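Ticket 3000
Queue: Handling Practice and Conformance
Site: Plumdale bench laboratory
Opened by: Teodora Dimitriou
Assigned to: Kwame Kyei
Priority: 3
Status: Closed, with one action carried over

Summary

Demonstration runs recorded at Plumdale with the hand-held gripper were returned by the Clernolik review desk as not conforming to the Plerkonham handling rules. The desk cited the start condition (rule 4.2) and the condition of the contact faces (rule 4.5). The site asked for a ruling on both points before any further runs were submitted.

Description as submitted

The batch consisted of 300 runs. The review desk returned 59 of them. The return notice gave the same reason code for all, "start condition not established," and added a general remark that contact faces should be inspected before use. No run was rejected for a dropped object or for contact with the furniture.

The site's position was that the operators had opened the fingers before each approach, as the rule requires, and that the reason code had been applied too broadly. The site also asked whether light dust on a contact face is a fault under the rules or a matter of routine care.

Log

March, 9:10 a.m. Ticket received and assigned. Requested the operator sheets and a sample of stills from the bench.

March, 9:45 a.m. Operator sheets received. The sheets record the object and the operator for each run. They do not record whether the fingers were open at the start. The form in use is the Živković form, second issue, which has no field for this. The current issue has one.

March, 10:30 a.m. Rule 4.2 reviewed. The text reads: "At the start of a run the fingers shall be fully open and clear of the object and of the work surface. The operator shall hold this position long enough for it to be confirmed by a reviewer." The returned runs were compared with this wording. In most of them the approach begins at once, and the reviewer has no steady view of the open position.

March, 11:20 a.m. Stills examined and attached to the ticket.

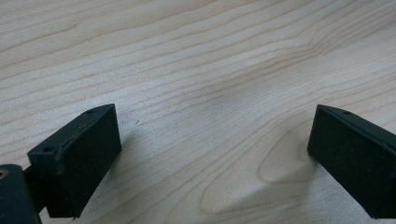
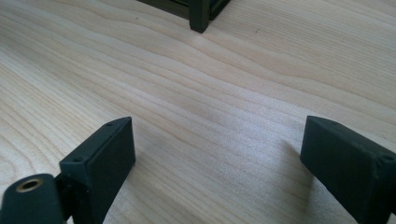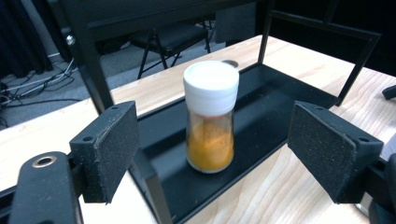 Attachments 1 to 3. Gripper fingers open in all three; the spice jar in its tray is in attachment 3 only.

March, 11:50 a.m. Findings entered from the attachments. The wide finger spacing is acceptable in each. In attachment 1 the inner faces carry small pale flecks of lint or dust. In attachment 3 neither pad is touching the jar. A still cannot show how long a position was held, and the attachments were not used to decide that part of the question.

March, 1:15 p.m. Call with T. Dimitriou. She confirmed that operators had been told to open the fingers but had not been told to pause. The local instruction sheet says "open and proceed." It was agreed that this wording does not meet rule 4.2.

March, 2:05 p.m. Review desk consulted on rule 4.5. The desk confirmed that its remark on contact faces was advisory and that no run had been returned on that ground alone.

Determination

1. Start condition. The return of the 59 runs is upheld. The open position must be held and must be visible to the reviewer. The runs may be recorded again and submitted under the same batch number.

2. Contact faces. Light dust or lint is a matter of routine care and does not by itself make a run nonconforming. Faces shall be wiped with a dry, lint-free cloth before each session and again when the object is changed. A pad that is torn, lifting or coated with powder shall be taken out of use.

3. Powdered goods. Closed containers of powder may be handled with the standard pads. The cap shall be checked by hand before the first run. If powder is found on the outside of the container, the session shall stop until the container, the tray and both pads have been cleaned.

4. Records. The second issue of the Živković form is withdrawn at this site. Sheets already completed on it shall be kept with the batch and shall not be copied onto the new form after the fact.

Actions

Replace "open and proceed" with "open, hold, proceed" on the local instruction sheet. Owner: T. Dimitriou. Done.

Brief all operators on rule 4.2 before the next session. Owner: T. Dimitriou. Done.

Issue the current form to the bench and remove old copies. Owner: K. Kyei. Done.

Ask the review desk to split the reason code so that "fingers not open" and "open position not held" are reported separately. Owner: K. Kyei. Carried over to the next rules meeting.

March, 4:40 p.m. Site accepted the determination. Ticket closed by K. Kyei.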